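Home | Equipment | Gallery | Service Notes | Contact

Print this page | E-mail this page

Resska Coffee Station: Tray and Glass

The station at Nerkard has a white tabletop with a stainless-steel drip tray. The tray has raised edges and a slotted grate, and it lifts out for rinsing. Ribbed glass is standard on this counter. Tumblers are replaced when the rim chips, and any with scratched ribs go to the back shelf for water.

The grinder is on its second set of burrs. Service interval is 2,000 drinks for the grate and tray, 4,000 for the burrs. The dose setting has stayed at 9 since February.

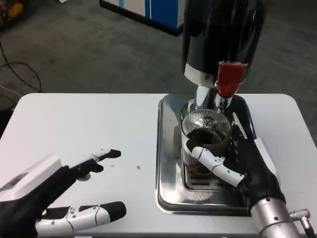

Clear ribbed glass, stainless tray, slotted grate.

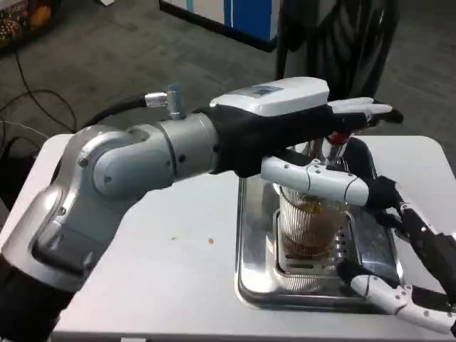
Macapagal, from the Muvitz counter, wrote in to say that 4,000 is too long for burrs on a dark roast. Ours were dull at 3,000, and the first sign was a slow pour, well before any change in taste. I would also wash the grate daily with a soft brush. Oil collects on the underside of the slots and a rinse leaves it there. Do you dry the tray before it goes back? We had spotting along the raised edge until we started using a cloth.

Last updated: 29 Jul 2020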